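Channel-tufted headboard

A channel-tufted headboard (also called a channeled or fluted headboard) is an upholstered bed end whose padding is divided by parallel lines of stitching. The lines usually run from top to bottom, though horizontal versions exist. It is attached to the bed frame or stands between two posts of its own.

Construction

The headboard starts with a flat panel, commonly plywood or particleboard. A layer of foam is glued to the panel and covered with fabric. In stitched versions, the cover is sewn through a thin backing before it is stretched over the foam. In deeper versions, each channel is padded separately and stapled to the panel – a slower method that gives a rounder shape.

Some models leave the cover as the only visible surface. Others set the padded panel in a wooden frame with exposed posts, which protects the corners of the fabric from wear.

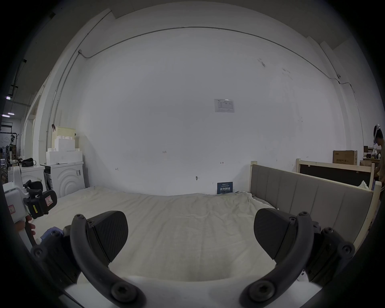

Gray is a frequent choice of cover because it goes with plain bedding and light wood. Linen blends, velvet and polyester weaves are all used. Narrow channels hold dust along the seams and are cleaned with a soft brush attachment, working along the stitching.

Assembly and moving

Most headboards bolt to the side rails. The bolts are tightened again after a few weeks of use, as the joints settle. For moving, the headboard is taken off, wrapped in a blanket and carried upright. Leaning it with the padded side against a rough wall can snag the cover.

See also: Bed frame, Footboard, Tufting, Upholstery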